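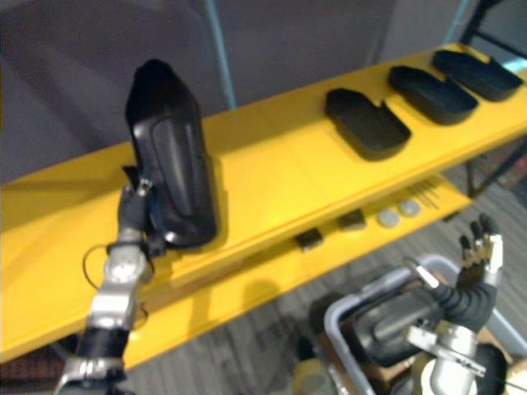
Left hand holding one of the black shells over the yellow shelf, right hand waiting its turn.

Bench Notes: the two-armed project at Tavport

Hello again from the back corner of the Tavport workshop, where I've now spent so many evenings that Dzifa Odoi has started leaving my mail on the tool chest. For anyone new to the newsletter, I'm building a two-armed robot called Lindsay (named after my first landlady, long story) and the job I've set her is a dull one: take a black plastic shell off the yellow shelf, hold on to it, and put it in the gray bin. My kids think I've lost it. I can do this job in my sleep!

Lindsay can't, or not every time. I've been keeping a tally on the back of an old calendar, and in April we got through 214 tries. She made 126 clean drops in the bin. The rest were a mix of early releases, shells nudged along the shelf, and one evening when I had the arm offsets swapped and she kept reaching politely for the wall.

The biggest help came from slowing the approach way down. I'd been bringing the left arm in fast and asking the fingers to sort it out at the last second, and the shell would skate away every time because that yellow surface is so slick. Now she stops short, waits a beat, then closes. It looks a bit like somebody picking up a sleeping cat, but the shells stay put. Philomena Amissah rewrote the closing routine for me over two pots of tea and took it from 200 lines to 39, and I can finally read the thing.

I also rerouted the cable by the left wrist. It used to go tight when the wrist rolled all the way over, so I gave it a proper loop - not pretty, and I'll probably sleeve it when I get a spare hour.

The right arm is further behind. Its hand opens and closes nicely now, and the thumb has stopped sulking since I changed the tendon, but I haven't taught it much beyond getting up over the bin and holding still with the palm open. Next job is passing a shell from left to right, and that means both arms sharing the same bit of air without a punch-up. I've got a keep-out zone drawn up in Kusteo, the planner we all use here, and it works fine on the laptop. You know how much that's worth!

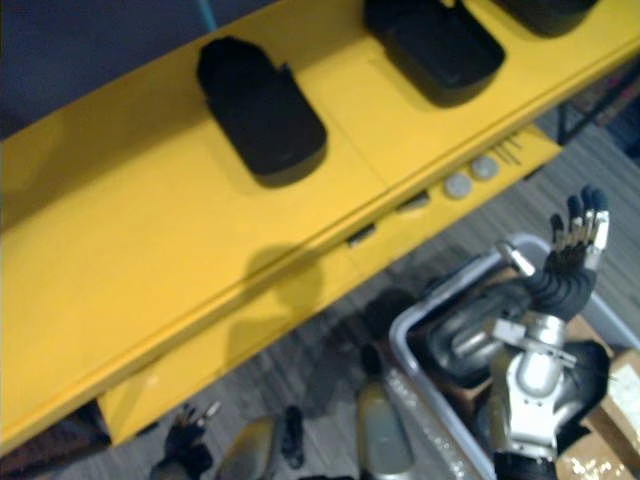 What I could use from you

If you have a spare Zallura wrist bearing in a drawer, please let me have it before I go and order a whole bag. I'm also after a scrap of thin rubber sheet for fingertip pads, any color. Drop things on my bench or hand them to Dzifa. I'm usually in from 6 pm, and you're very welcome to come and have a go at the stop button.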